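Rurlow tapered bins, tall size
By Maribeth Yap
January
74 shares · 4 comments

I've been selling the Rurlow bins out of the shop for two winters and I still get asked the same thing at the counter, which is whether they're trash cans or planters or what. They're bins. Put what you like in them! I have one by my back door full of dog leashes and one in the bathroom for the towels, and my sister keeps potatoes in hers (with the lights off and the pantry door shut, she's very serious about potatoes).

So, the basics. They're wide at the top and narrow at the bottom, matte all over, and there's no logo or sticker on the outside for you to pick at with a fingernail. Right now we carry the tall size in two colors, yellow and dark gray. The yellow is on the olive side, more mustard jar than lemon, and if you were hoping for a bright kitchen yellow you may want to come in and look at it under a real window first. The gray is close to charcoal and has a little bit of green in it once you've got it at home. I like the pair together more than I like either one alone, but I would say that, I have shelves of them.

No handles. I know. I asked the Orkance people about handles when I placed the first order and they told me the next run might have them, and then the next run came and it was the same bin. You pick it up by the rim. Full of recycling that's fine, full of cat litter you'll want both arms and a clear path to the door.

They nest, so if you buy three they take up the floor space of one until you need them. Twist a little as you pull them apart — if you yank straight up you'll be there all afternoon. I wipe mine with dish soap and a damp rag and leave the scrubby sponge out of it, as the matte finish will go shiny in patches if you really lean on it. I did that to the floor sample, and it's on the bottom shelf at $2 off if you don't mind.

For recycling I'd do two bins side by side against a wall, cans in one and paper in the other, and skip the lids. People take the time to sort when it's an open bin and they can drop the soda can in as they walk past. With a lid they leave it sitting next to the bin, at least they do at my house. A small paper label on the wall over each one is plenty. We did that for the break room at Kamcombe and they came back for more bins in the spring.

Liners: the regular 13-gallon kitchen bags fit with a fold over the rim, or you can go without and rinse. I go without for cans and paper.

Price is $45 each, either color. If you're outfitting an office or a school hall, anything over $200 ships free, and you can mix the colors however you want. Pickup at the shop is always free, and we'll walk them out to your car.
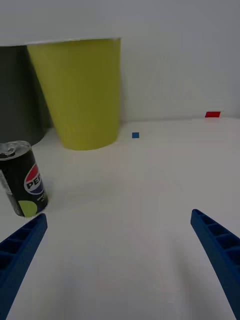

Nizar Harb: We went with one of each for the garage and I'd add that the gray hides scuffs a lot better. Ours get kicked daily.

Anathi Naidoo: Do the old Soriano lids fit these? I have two left over from my last set and hate to toss them.

Maribeth Yap: Anathi, they sit on top but they don't snap. Bring one in and try it before you buy!

Florante Manalo: Still waiting on handles.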